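Rule 7

The rule book at Skanton ran to 27 pages, and I had signed the last one without reading the middle. Brelari wanted clean work. Clean meant that every take began the same way: dishes empty, both grippers in view, fingers open, nothing touched until the tone.

I had the table by the curtains. I had worked for Brostel before this, loading trays behind a yellow line, and there the rule was to stay out of the robot's reach. Now I held the grippers myself, one in each hand, and the robot that would learn from it was in a building I had never seen.

Rule 7 said: Do not correct a mistake. If you drop a thing, stop, say "drop," and start over. I broke it on a Thursday. The green bowl slid in the fingers, and I caught it with my wrist and set it down where it belonged. It looked fine to me. I sent it in with the rest.

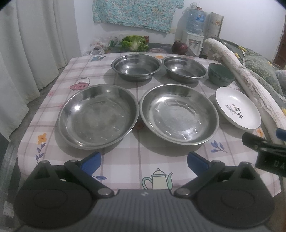

The table, set for a take.

The reviewer's note came back at lunch. "Wrist contact. The arm has no wrist there. Redo."

I read the middle of the book that night at the kitchen table. It was written by someone who had dropped a lot of bowls. Under Rule 7 was a line in smaller type: A saved bowl teaches the arm to expect saving.

In the morning I asked for the rest of my Thursday takes back. There were two more catches in them that the reviewer had missed. I marked both, lost the pay for both, and picked up the grippers.

The tone sounded. I moved the bowl, and it slipped.

"Drop," I said, and started over.

Comments (3)

papadakis_reader: Liked the small type line. Would the reviewer really miss two?

tablefour: Yes, easily. I did 500 of these one spring and my reviewer missed plenty.

Guest: More about Brostel please.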